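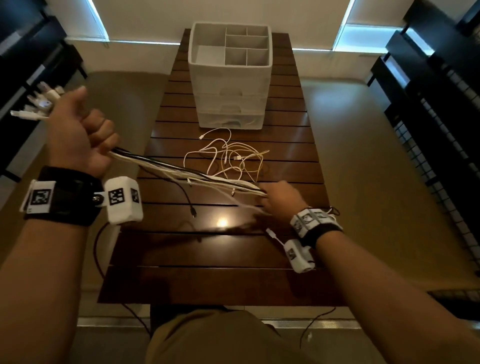
Visit report: open afternoon at the Villolia cable room, 1 March 2026

Villolia runs a small repair and reuse workshop and opens it to visitors twice a year. I went for the session on household charging cables, which took up most of the afternoon. The subject is narrow, but the method transfers to any drawer of mixed cords.

Cables arrive from two sources. The Rerkora drop box takes loose donations from the public. The rest comes from Khumalo, an office clearance firm, in sacks. February intake was 1,000 cables, well above what the workshop can test in a month, so the sorting stage now decides how fast everything else moves.

Sorting is done by hand on a slatted wooden table. The slats have one practical advantage: a fingertip gets under a flat cord easily. The disadvantage is that small connectors tend to catch in the gaps, and the workshop is considering a felt mat.

The procedure, as explained to us:

Gather the pile into one bundle and hold it at the plug end. Connectors cause most of the snags, and a bundle held there loosens faster than one held in the middle.

Take out the odd colors first. In a mostly white batch, any black cord comes out before anything else is attempted.

Work each remaining cord back through the loops toward its own plug. Do not pull on the free end – this tightens the knot and strains the joint behind the connector.

Coil at hand width, secure with a paper band, and write the connector type on the band.

Visitors were given 15 minutes to try a batch. My group finished 31 cables, which the staff considered a fair result for beginners. The slowest step was the third. Thin cords with a soft outer jacket grip one another and have to be lifted apart, and I lost several minutes to a single loop that passed twice through itself.

Storage was the next topic. A white plastic organizer stands at the far end of the table, with an open divided tray on top and translucent drawers below. The tray compartments suit adapters and short leads. Full-length cords go in the drawers, where a coil can lie flat. 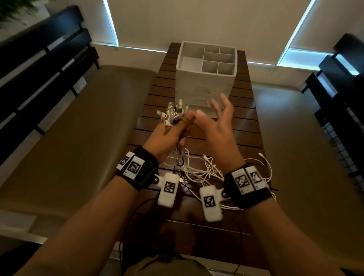 Elif Naz Güneş asked whether sorting by connector was the right first cut at all, as she sorts by length at home and finds the right cord sooner. The answer was that length works for a household of one or two people, but testing is organized by connector and the bench would have to sort again.

Testing takes place in the next room on a Brulau bench unit. Each cable is checked for continuity, then flexed near both plugs under load. Failed cables go to copper recovery. The tester handles 40 cables an hour with one operator, and labels are printed at the same station.

Entry was free. Bring your own cables if you want them tested – the limit is five per visitor, and they must be untangled before they reach the bench.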